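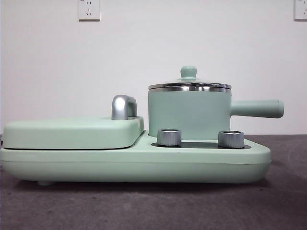 Frühstücksstation mintgrün – Datenkarte zum Bildbestand

Stand: 25/07/2019
Bestand: Closeo, Teilbestand Küchenkleingeräte
Sprache der Beschriftungen: Deutsch

Inhalt

Der Teilbestand enthält 1880 Aufnahmen einer Frühstücksstation mit Zubehör. Das Gerät vereint auf einem gemeinsamen Unterteil einen kleinen Topf mit Stiel und ein flaches Fach mit Klappe, vermutlich für Sandwiches oder zum Grillen. Alle Teile tragen dasselbe helle Mintgrün, dazu kommen Metallteile in Silber.

Die Aufnahmen verteilen sich wie folgt:

Gesamtansichten des Geräts: 686
Topf und Topfdeckel einzeln: 886
Drehregler und Bedienfeld: 308

Teile und Bezeichnungen

In den Beschriftungen werden nur die folgenden Namen verwendet. Wer Einträge ergänzt, hält sich bitte an die Schreibweise.

Unterteil: langer, niedriger Sockel mit abgerundeten Enden. Nicht »Basis« oder »Station« schreiben, »Station« steht für das ganze Gerät.

Klappe: flacher, rechteckiger Deckel auf der linken Seite. Das Wort »Deckel« bleibt dem Topf vorbehalten.

Bügel: gebogener, glänzender Metallgriff am rechten hinteren Teil der Klappe.

Topf: kleiner Stieltopf auf der rechten Seite, gerade Wand, zylindrischer Stiel. Der Stiel wird nicht als eigenes Teil erfasst.

Topfdeckel: runder Deckel mit Metallrand und mintgrünem Knauf.

Drehregler links, Drehregler rechts: zwei silberne Regler auf dem dunklen Bedienfeld vor dem Topf. Links und rechts gelten immer von vorn gesehen, auch bei Aufnahmen von oben.

Ansichten

Die Gesamtansichten zeigen das Gerät von vorn auf Tischhöhe, der Topf steht auf dem Unterteil und die Klappe ist geschlossen. Für die Einzelteile gibt es zusätzlich Aufnahmen von schräg oben. Hier ist besonders der Topfdeckel vertreten, weil seine Glasfläche je nach Blickwinkel sehr verschieden aussieht. Von vorn sieht man vor allem den Metallrand und den Knauf, von oben auch das Glas und die Dampföffnung. 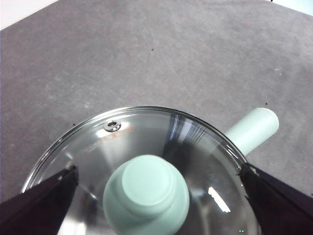
Topfdeckel von oben: Glas, Metallrand, mintgrüner Knauf, Dampföffnung nahe am Rand.

Bekannte Schwierigkeiten

Spiegelungen auf dem Glas sind nicht retuschiert. Helle Flecken im Topfdeckel sind als Spiegelung zu werten und bekommen keine eigene Beschriftung. Orange Spuren auf dem Glas werden mit »Markierung, unleserlich« eingetragen, solange kein Text zu erkennen ist.

Die Dampföffnung ist klein und wird leicht übersehen. Beim Abgleich mit der Liste von Rernex fehlte sie mehrfach und wurde im Teilbestand nachgetragen. Ist sie verdeckt, bleibt das Feld leer – bitte nicht schätzen.

Kleine Flecken und Kratzspuren auf der Arbeitsfläche gehören zum Hintergrund. Der Grauton der Fläche fällt je nach Aufnahme heller oder dunkler aus und eignet sich nicht zum Farbabgleich.

Dateien

aufnahmen/ – Bilder, nach Ansicht sortiert
teile.csv – eine Zeile je sichtbarem Teil
ansichten.csv – Zuordnung von Aufnahme und Ansicht
cletis_alt.csv – ältere Bezeichnungen aus dem Verzeichnis Cletis, nur zum Nachschlagen

Von den 1880 Aufnahmen sind 1690 vollständig beschriftet. Die übrigen haben nur einen Eintrag in ansichten.csv. Die fehlenden Zeilen in teile.csv sind für September vorgesehen.

Nutzung

Die Nutzung innerhalb von Nikzad ist frei. Bei Weitergabe nach außen muss diese Datenkarte beiliegen. Korrekturen bitte als eigene Zeile mit dem Vermerk »korr« eintragen und die alte Zeile stehen lassen.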